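Givine by Punau: four months of letting an app read council papers for me

Posted 11/16/18

I've been following Ametepe council far more closely than is good for anyone, mostly the transport and housing side of things, and I write it all up in a little newsletter that goes out when I've got something to say. Up till the summer my system was a bookmarks folder, a kitchen calendar and a horrible habit of refreshing the agenda page while the pasta boiled over. Then in July I signed up for Givine, and a few of you have asked how I'm getting on with it, so this is the long answer (make a tea).

What it does, if you've not come across it: you tell it which councils and assemblies you're interested in and which words or topics you care about, and it watches the published papers and sends you an alert when something turns up. Agendas, minutes, amendments, consultation notices, the written questions that councillors send in and everyone forgets to read. It also keeps a timeline for each item, so you can see when a proposal first appeared, where it got sent, who moved what, and which version of the wording is the current one. There's a phone app and a website. I use the website nine times out of ten as my eyes aren't what they were and a planning report on a phone is misery.

Price. It's £16 a month if you pay monthly, with a bit off if you pay for the year up front. There's a free version as well, which lets you follow two topics in one council, and if you only care about the one junction at the end of your road that's plenty, stop reading and go and get it. I ran the free one for the first fortnight and then caved in.

Setting up was easy enough, though I did it badly. I got carried away and told it I wanted "roads", "buses", "housing", "parking", "budget" and "trees", and the next morning I had a page of alerts so long I shut the laptop and went for a walk. Half of them were the word "parking" in the bit of every agenda that tells visitors where to leave the car! You can tell it to ignore standing text, it's a tick box under Matching, and it really ought to be ticked to begin with. Once I'd found that and swapped my single words for proper phrases ("residents' permit", "bus subsidy", "housing allocation policy") it calmed right down.

Now the good stuff, and there's a lot of it.

The comparison view is the thing I'd pay for on its own. When a report gets republished, and they get republished constantly, usually late in the afternoon before a meeting, Givine puts the old and the new side by side and marks up what's different. I used to do this by printing both and going through with a ruler. In September the bus subsidy paper came back with a new version number and a covering note saying it contained minor corrections, and one of the minor corrections was that the evening services had gone from "will be retained" to "will be reviewed". I'd have missed it. I'm fairly sure several councillors missed it, going by the debate. I had it in the newsletter before the meeting opened and got more replies to that one than I've had all year, including a very cross one from somebody who drives the route.

Alerts are quick. Punau says papers show up in Givine within 20 minutes of being published and I've had no reason to grumble about that. The one exception is scanned papers, where someone at the town hall has printed a perfectly good document, signed it, and fed it back through the scanner at an angle. Those take longer and the search inside them is ropey. It read "ward boundary" as "word bounty" on one of mine, which I've grown rather fond of. I can't blame the app for what the town hall does with its scanner, but you should know, as smaller councils and parish ones especially seem to love a scan.

The timeline is lovely when it works. You click on a proposal and get the whole life story of it, and for somebody who came to the allocation policy halfway through, with everybody in the chamber talking as if we'd all been there from the start, it was a godsend. I sat down with it one evening and went right back to the first consultation. Where it gets in a muddle is when an item changes its name. Our housing policy has been a "draft framework", an "interim scheme" and a "revised approach" at different points, and Givine had it down as separate things until I joined them up by hand. You can do that, it's under the three dots, Link Items, and it sticks once done. It doesn't share your link with anybody else using the app, though, so presumably every other person in Ametepe following housing is sat there doing the same job. Seems a waste.

Right, grumbles.

The votes section is thin. It'll show you a recorded vote if there was one, but most council votes round here are a show of hands and the minutes just say "carried", so you get a little grey box saying no data. Fair enough, they can't invent it. But the adverts for Givine make a big thing of "see how your representative voted", with a nice colourful chart, and if that's what you're buying it for then have a look at your own council's minutes first and see if they record names at all. Mine hardly ever do. For the bigger assemblies it's a different story and the charts are very good, I had a nosey round a few.

The saved papers limit annoyed me too. On the paid plan you can keep 3000 documents in your own library, which sounds like bags of room, and then you discover that every appendix counts as a document. So does every version of every appendix. A budget meeting can eat a frightening chunk of that in one gulp. I've got into the way of saving the main report only and making a note of which appendix I wanted, which is a faff. You can export things to your own computer before you clear them out, and the export is tidy, with sensible file names that have the meeting in them. I just wish it would warn you before you hit the ceiling. Mine simply stopped saving and told me so in pale grey letters at the bottom of the page.

And the summaries. Every paper gets a short summary at the top written by the software, and I'd say treat it like something a friend overheard on the bus. Often it's fine. Sometimes it picks up the recommendation and leaves off the condition, and in council papers the condition is where all the fun is. The one on the parking scheme told me the permits "will be free for the first year". The report said free for the first year in zones where the meters hadn't been put in yet, so not mine, then. I nearly put it in the newsletter! You can switch summaries off and I have.

Help and support: I've written in on two occasions. The first time I had a proper reply the same afternoon from a person who had clearly looked at my account. The second, on the saved papers business, I got a link to a page I'd already read, and then when I wrote back a bit sharply I got the proper person again. So be a bit sharp, I suppose.

I should say something about Selluvel, as it's the other one people mention. I used it on a trial before I settled on this. It's cheaper, and prettier, and the calendar in it is much nicer than Givine's, which looks like a bus timetable from years back. Selluvel sends you one round-up each morning instead of alerts through the day, and a lot of people would prefer that, to be fair. But it didn't have the side-by-side comparison, and it had no parish councils in it at all when I tried, and one of my big stories this year began in a parish council on a wet night with a handful of us in the public seats. If you follow the national stuff and want a digest with your toast, try Selluvel first. If you're down in the weeds like me, Givine.

A few odds and ends that don't fit anywhere else. The email alerts go to spam until you tell your email otherwise. Sharing a paper with somebody who hasn't got an account works fine, they get the document and the page you were on. Dark mode exists and makes the marked-up changes almost impossible to read, so I'd leave it off. The phone app logs me out whenever it updates. You can set quiet hours, and please do, as my phone went off at midnight over an amendment to the cemetery opening times.

Would I carry on paying? Yes, I've gone for the year. It hasn't made the meetings any shorter and I still go to the ones that matter, as half of what happens in that chamber never gets anywhere near the minutes. But I walk in having read the right version of the right paper, and I've got my evenings back, more or less. Four stars from me, and I'd give it the fifth if they sorted out the appendix nonsense and moved that standing text box to somewhere a normal person would find it.

If you've had a go with it in another area, let me know in the comments how it copes with your lot. I'd particularly like to hear from anybody with a council that scans everything, and whether Punau ever got back to you on it.

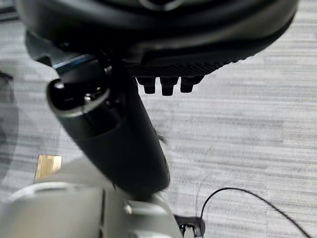

Three short black pegs beneath a textured band, with a thin blue strip to the left.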